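Review: the Cendusier hand-held gripper for collecting grasp demonstrations 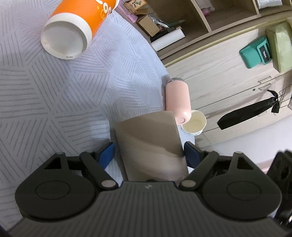

We bought the Cendusier to test one claim from its method paper: that a policy trained only on hand-held demonstrations will transfer to an arm without any robot data. Benvinda Carvalho and I recorded 600 demonstrations in two homes in Prunport, all of them pick and place on household tables. The blue contact pads grip well on smooth faces like the plain beige-brown one between the jaws, and they are easy to see in the wrist view, so we used their color to estimate jaw opening. A patterned tablecloth gave the tracking plenty to work with. Plain white counters were worse, and we threw out 70 recordings for lost pose.

We trained on the rest and ran 178 trials on our arm in Atelby. It completed 128 of them. Most failures were thin or flat items, where the fingers closed a little too high. Objects near the edge of a table also gave trouble.

Good points: quick to learn, no arm needed on site, and the files loaded into our training code with one small fix to the timestamps.

Bad points: the ridged housing hides the lower end of whatever you are holding, and my wrist was sore after an hour. The manual skips calibration almost completely.

I would buy it again for tabletop work. For drawers, I'd wait for the longer fingers.

Inês Serrano, 16 December 2022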